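Nuvudside lab adopts shared rules for handling robots

The Nuvudside robotics lab in Irkthorpe will apply a written set of working rules to all of its tabletop arms from July. The rules were drafted with Ladefoged, a safety consultancy, and cover grip force, reach limits and the handling of liquids near power cables.
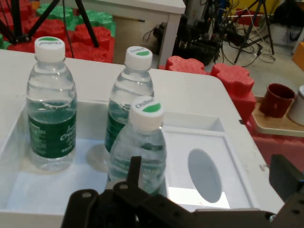 Page last changed: July, 3:08 p.m.

Under the new text, every handling task must be entered in Grotero, the lab's logging system, before an arm is switched on. The entry names the objects, the gripper fitted and the person at the stop button. Tasks with filled containers need 2 sign-offs. The full document has 8 sections and replaces a loose collection of notes that had grown to 518 entries. 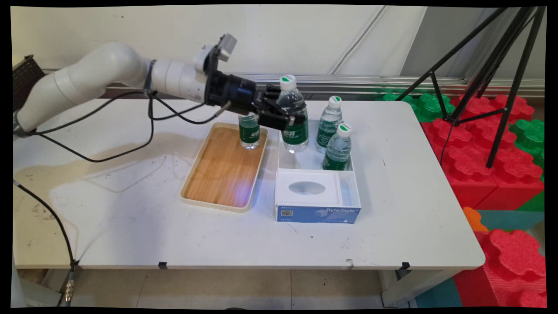 Cable routing gets a section of its own, and it is the part that drew the most comment from staff. Arms may keep external cables, but slack has to be checked across the full range of motion. Loops like the ones hanging from the wrist and upper arm over the table would have to be looked at before a bottle is lifted. Staff have 3 weeks to send in comments on the section. Existing setups can stay in use while the checks are carried out.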